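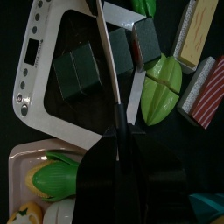 Household robots: are we there yet?

karla_m
Right, I'll start the argument. I've been following the tidy-up attempts for a while now (toy kitchens, plastic veg, the lot) and I still wouldn't trust one with my actual kitchen. My sister Soledad reckons I'm a misery. Go on, tell me I'm wrong.

soledadtapia
You ARE a misery! Two years ago the one I saw at the Roltville open day couldn't pick up a sponge. In June I went back and it was popping things into a basket, slowly, yes, but it did it. That's progress, Karla.

grenar_fitter
I work on a packing line and I'm with Karla. Same box, same place, all day long? Lovely, the machine beats me easily. Tip a mixed pile in front of it and it's a different job altogether. Corn next to a knife next to a microwave on its side, where do you even start? My four-year-old would just dive in.
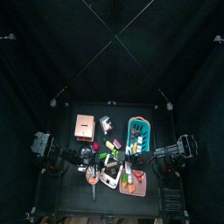

And two arms isn't automatically better than one either. They've got to stay out of each other's way, and with everything heaped in the middle they both want the same bit of table.

soledadtapia
But that's how people clear up as well, one hand holds the pan and the other grabs whatever's rolling off. I'd rather they practised on a proper muddle than on three tidy cubes.

lumora70
What would you pay though? I'd go to 2,000 for something that emptied the dishwasher while I was at work. Not 4,000. For that I'll do it myself and moan.

karla_m
Depends how many plates it gets through before I have to buy new ones, lumora.

grenar_fitter
Plates are fine, it's wet glasses I'd worry about. And cling film. I can't manage cling film.

soledadtapia
OK, I'll give you cling film. I still say it'll be putting your shopping away before you've got round to fixing that cupboard door.

karla_m
Leave my cupboard out of it. Has anyone here got one at home doing a real chore, hoovers not included?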